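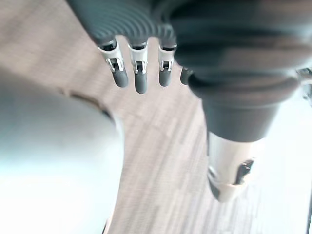
나무 느낌의 바닥 쪽으로 손가락을 내린 짙은 회색 로봇 손

검색어를 입력하세요 검색

마지막 수정: 2019년 10월 26일

프로젝트 보고서: Namden–Laltine 소형기 노선, 정말 탈 사람이 있을까?

처음엔 공항 소음을 주제로 잡으려고 했어요. 그런데 같은 주제를 고른 조가 벌써 둘이나 있어서(!) 4월에 급하게 바꿨습니다. 마침 Marsden 비행장에서 Laltine까지 19인승 프로펠러기를 띄우자는 얘기가 지역 게시판에 올라와 있었고, 저는 비행기라면 뭐든 좋아하는 사람이라 바로 이걸로 정했어요.

1. 비행장 조건
Marsden 활주로는 길이가 1,100m예요. 제트기에는 많이 짧고, 단거리 이착륙이 되는 소형 프로펠러기라면 검토해 볼 만합니다. 문제는 여름이더라고요. 기온이 오르면 공기 밀도가 떨어져서 이륙 거리가 늘어나는데, 저는 이 계산에서 두 번이나 틀렸어요. 처음에는 활주로 경사를 빼먹었고, 다음에는 피트를 미터로 안 바꿨습니다. 부록 표는 세 번째 계산 결과예요.

2. 설문
Namden 역 앞과 Stinditholm 쇼핑센터에서 설문지 423장을 걷었고, 빈칸이 많은 것을 빼니 407장이 남았어요. 왕복 요금보다 출발 시각을 먼저 물어보는 분이 훨씬 많아서 좀 놀랐습니다. 아침 7시 전에 출발해서 저녁에 돌아올 수 있으면 타겠다는 분들이 있었고, 하루 한 편이면 그냥 기차를 타겠다는 분들도 있었어요. 짐 규정 문항은 넣지 않았는데 지금도 후회돼요.
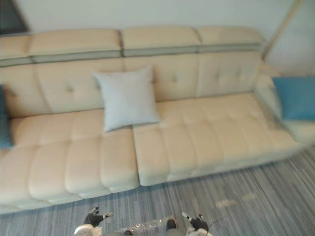

크림색 가죽 소파와 회색 줄무늬 카펫

3. 좌석 계산
하루 왕복 두 편, 평일만 운항하면 한 달 공급 좌석이 대략적인 제 목표치였던 2,000석에 못 미쳐요. 19석 × 4편 × 22일이면 1,672석이니까요. 주말 편을 넣으면 넘길 수는 있는데 그러면 예비 기체와 승무원 교대가 필요해지고, 그 비용은 공개된 자료만으로는 제대로 못 구했습니다. 교수님께 여쭤보니 범위를 줄이라고 하셔서 평일만 남겼어요.

4. 아쉬운 점
설문 장소가 역 앞이라 기차 타는 사람 쪽으로 쏠렸을 거예요. 다음에 한다면 Laltine 쪽에서도 꼭 받아 보고 싶고, 안개로 결항되는 날도 따로 세어 볼 생각입니다. Marsden은 강 바로 옆이라 아침 안개가 꽤 심하거든요.

문의는 과목 게시판으로 | © 2019 항공교통 프로젝트 수업 | 맨 위로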